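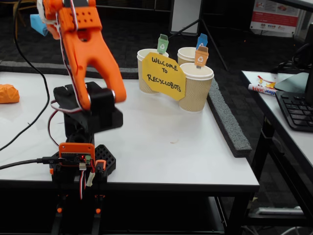 Our sorting staff say the arm has taken away the part of the job they liked least, and they would not go back to sorting everything by hand.

I wouldn't go quite that far. We run a small recycling room at Ziruvia and have had the Skarnholm desk arm since February. It is a printed kit in orange and black, and it took two of us an afternoon to build. The manual is thin on wiring.

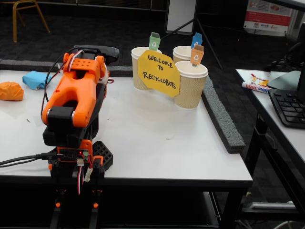 Practice table with paper balls and three flagged cups.

It has handled 2,106 pieces so far. Light paper is fine. Anything flat or slippery still needs a person, and so does setting out the items at the start of a shift. Fewer people now stand at the table and more of the day goes on checking, which some find dull. 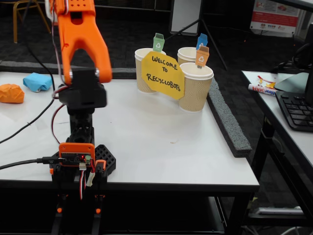

Training was short, and the older hands picked it up as fast as anyone. We did have to agree who may stop the arm and who clears a jam. Spare servos come from Nullari and are slow to arrive, so order one with the kit.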